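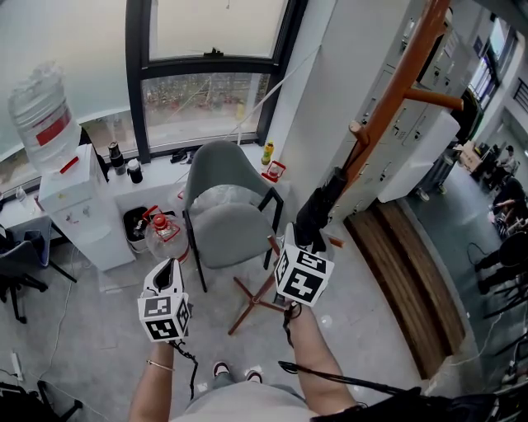
I love a travel day that isn't a flight. Give me a slow train with a window that's a little dirty, or a ferry with bad coffee and good railings, and I'm happy before I've gotten anywhere. So when we planned two weeks up the coast last June, I argued hard for skipping the plane to Skekdale and going the long way, by bus and then boat, with a night in Kiltach in the middle. I won the argument. I'm still pleased about it!

The numbers look silly on paper. The flight takes 40 minutes. Our way took most of two days and covered nearly the whole 500 miles at the speed of someone running errands. My sister thought we had lost our minds, and she told us so in a group text with a map attached.

But think about what that 40 minutes really costs you. You have to get to the airport, and the airport is never where you are. You stand in your socks. You buy a sandwich you'd be embarrassed to serve anyone. Then you sit in a tube for less time than it takes to watch a sitcom and a half, and you come out in a parking lot that could be anywhere, looking for a rental counter. By my count we would have spent the better part of a day on it and remembered none of it.

The bus, on the other hand, I remember almost mile by mile. It left at 7:15 in the morning with a driver who called out the stops and then, if he liked the place, added a comment. ("Good pie here. Closed today.") Somewhere after the second bridge the road drops down to the water and stays there, and everyone on the left side got quiet at the same time. A woman across the aisle had a box of tomato plants on her lap the whole way and named the birds for us as they went by. I wrote some of them down and I've since looked them up and she was right about every single one.

Kiltach is the kind of town you would never visit on purpose, and I mean that as a recommendation. There is one main street and a harbor, and a bakery called Oyelaran that opens before it's light out for the people catching the early boat. We had warm rolls with cardamom in them and something folded over with cheese and greens that I have tried to make at home 4 times since. Mine come out flat. We ate on the harbor wall with our bags between our feet and watched the cars line up, and if somebody had told me the boat was delayed until noon I would have gone back for another roll and been perfectly content.

Now, I do know the case against all this. Not everybody has two days to spend getting somewhere. If you have one week off a year and a toddler, take the plane, and I hope you get the row to yourselves. Buses are hard on a bad back, and on the return trip ours had a heater stuck on high, so for three hours we all slowly cooked. Boats get canceled for wind. And the connections are nobody's idea of easy to figure out. We used Stitotix, which puts the bus and ferry on one ticket, and it worked fine for us, but it still wanted us to make a 25-minute transfer on foot with luggage, uphill, and I'd tell anyone to book the later boat.

What I don't buy is the idea that the getting there is dead time, something to squeeze down as small as it will go so the vacation can begin. Ours began at 7:15 at the bus station! By the time we saw the light at Skekdale we already had stories, we were sunburned on one side, and we knew what kind of country we were arriving in, because we'd watched it change out the window from farms to scrub to rock. People who fly in are a day or so behind on that. I felt a little smug walking off the ramp – I'll admit it.

The boat itself takes just over four hours and I spent most of it outside. You can go in, there are seats and a snack bar and a room where people sleep on the floor in a row. But out on deck the islands come up one at a time, gray and then green, and strangers point at things and hand each other binoculars. When does that ever happen at a gate?

We're already talking about next year. I want to go farther north, where I hear the mail boat will take a few passengers if you call ahead and don't mind sitting next to freight. My husband wants to know if there's a flight home from there. There might be. I haven't looked very hard.

Filed under: Travel, Opinion, Slow Trips

Recent posts
Packing for Rain When the Forecast Says Sun
Why I Always Book the Window Seat on the Left
Two Nights in a Lighthouse Cottage
The Best Bakeries Within Walking Distance of a Ferry
Is a Rail Pass Still Worth It?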